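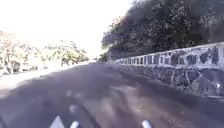 Shade most of the way, and a bright bit of sun at the far end.

Thursday, January 18, 2018

I have started walking to work and I can't stop talking about it, so now it's your turn to hear it.

Some background for anyone new. I work on the other side of town from where I live, and for years I took the bus. I never minded the bus. I read a lot of books on it! But last April they changed the route so that it went all the way out past the Bellomex warehouse before coming back in, and a ride that used to be quick turned into a long sit looking at loading docks. I complained about it at lunch most days until Ihor, who has the desk across from mine, asked how far it was if you went straight. I had no idea. I looked it up that night and it was 4 miles.

Four miles sounded like a lot. It sounded like something you'd need special socks for. (You do, a bit. More on socks later.) But I had a Friday with no early meetings, so I packed my lunch and my good shoes in a backpack and left the house while my coffee was still too hot to drink.

I got to work in a better mood than I'd been in for months. I was also sweaty and starving, and I ate my lunch at nine thirty. Still counts.

So what do I like so much about it? First of all, the time is mine. On the bus I was always half listening for my stop. When I walk, I get this long stretch where the only thing I have to do is keep going, and my brain goes wandering off by itself. I planned my sister's whole birthday dinner between the post office and the canal. I finally worked out what was wrong with a quilt pattern I'd been fighting since summer – I had the corner triangles flipped, all of them – and I said "oh!" out loud and scared a man with a beagle.

Then there's how much you notice when you go past the same things over and over. There's a bakery on Ekwueme Street that I must have ridden past hundreds of times without knowing it was there, because the bus window was always on the wrong side. They make a cardamom bun that I'm only allowed to have on Fridays, my rule. There's a yard with two plum trees and a very old green rowboat full of mint. There's a house where somebody practices the trombone before eight in the morning, and in the time I've been passing by they've gone from pretty rough to really not bad. I would like to clap some morning but I haven't had the nerve.

I keep a little tally in the back of my planner, one pencil mark per trip. As of this morning I'm at 229. That counts each direction separately, and I take the bus home plenty of nights, especially in the rain. I'm not a hero. Amnuay from the front office has started joining me for the last mile on Tuesdays, and she walks so fast that I arrive out of breath with only half my sentences finished. We've gotten through the plots of three entire TV shows that way.

OK, socks. I tried regular cotton ones for two weeks and had blisters on both heels and one on the side of my toe that I don't want to discuss. Then I got two pairs of thin wool ones, and that was the end of the blisters. Wool even in warm weather, I promise. They dry overnight on the back of a chair. My shoes are just plain Vukier sneakers I already owned, and they've held up fine, although the left insole is getting flat and I'll have to do something about it before spring.

The backpack matters more than I expected. My old one hung off one shoulder and gave me a sore neck, so I borrowed my nephew's school bag, the kind with a strap that buckles across your chest. I felt silly for one block. He has not gotten it back.

A few people have asked how I fit it in, and the true answer is that I go to bed earlier. I leave 15 minutes before I used to leave for the bus, now that the bus takes so long, and I walk through the door a little later than I did back then. My boss doesn't mind as long as I'm there for the ten o'clock. I know plenty of people don't have that kind of slack, or have kids to drop off, or live out where there's no safe way to get across the highway. If you can only do a piece of it, do a piece! Get off the bus a couple of stops early on a nice day and see what's there. Amnuay's one mile is the best part of her Tuesday, she told me so.

Winter has been the big test. I bought a cheap headlamp for the dark mornings and mostly carry it in my hand, and I found out that I'm warm after ten minutes no matter what, so I now dress for the middle of the walk and just shiver through the start. Ice is the one thing that sends me back to the bus. I slipped once in December, landed on my lunch, and had flat lasagna.

I like those cold mornings more than I ever thought I would, though. The streets are quiet and the air smells like somebody's wood stove, and when the sky starts to go pink over the rail yard I slow way down to make it last. There was one last week with a huge moon still up on one side and the sunrise coming on the other, and a woman scraping her windshield stopped to look at it too. We both just said "wow" and then I went to work.

Next thing I want to try is a long one. There's a trail up at Burura that goes along the ridge to an overlook, with almost 3,000 feet of climbing if you do the whole loop, and Ihor claims he's in. He has not walked to work even one time, so we'll see. I'm thinking April, once the mud dries up. If you've done it, please tell me where you parked and whether there's water at the top, and also if there's anywhere good for pie afterward.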